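Open day at the Hutarell bakery and lunch kitchen

Hutarell opened its doors to the public on May 2, 2018, and I went along with my sister, who used to work in school catering. The bakery stands on the old Climus dairy site, a short walk from the river. Parking was free but you had to get there before nine.

Tours went through in groups and lasted most of an hour. We were given hairnets and paper coats and told to leave our rings in a locker. The first stop was the flour store, then the mixers, then the long proving room, where the smell was very good. The bakery turns out 340 loaves an hour on a normal morning. Most of them are plain white sandwich bread, and the rest are rye and a seeded loaf they sell under the Skotance label.

The lunch side is newer. It makes sandwiches for offices, two hospitals and the ferry terminal. Fillings are mixed in the morning and nothing is held over to the next day. Prices start at 5 dollars, and a catering basket can be ordered until noon the day before.

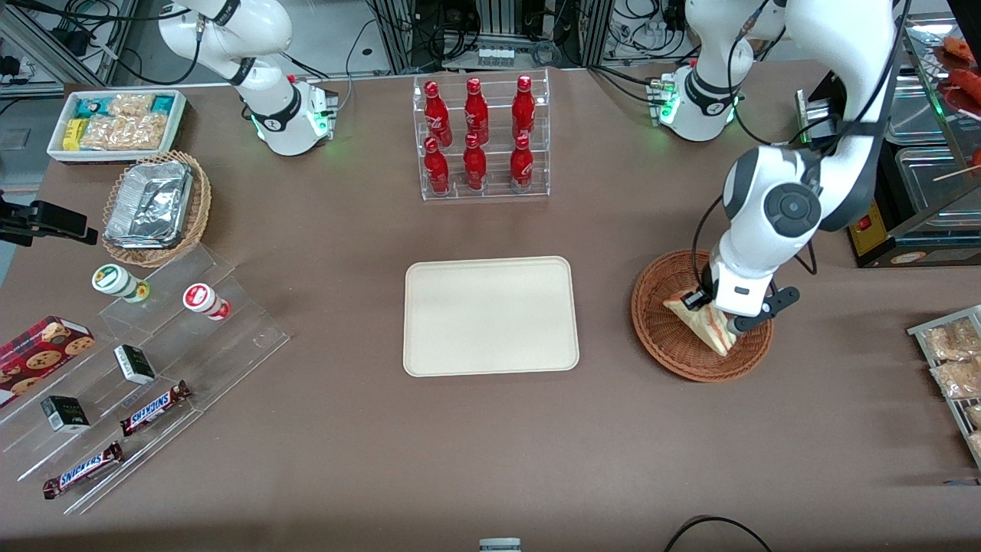

Helge Kvam thought the bread was sliced too thin for an egg sandwich and told the guide so. The guide said customers had asked for it that way, and that a thicker slice would be tried in July.

After the tour there was coffee in the canteen, with samples on the counter. I liked the rye best. My sister took two of the cheese buns and asked for the recipe, which she didn't get. There was a short talk on the history of milling in the district, going back to the first mill in 1792, but the microphone kept dropping out and we missed a good part of it.

The shop at the gate is open weekdays from seven. Day-old loaves are half price and go quickly.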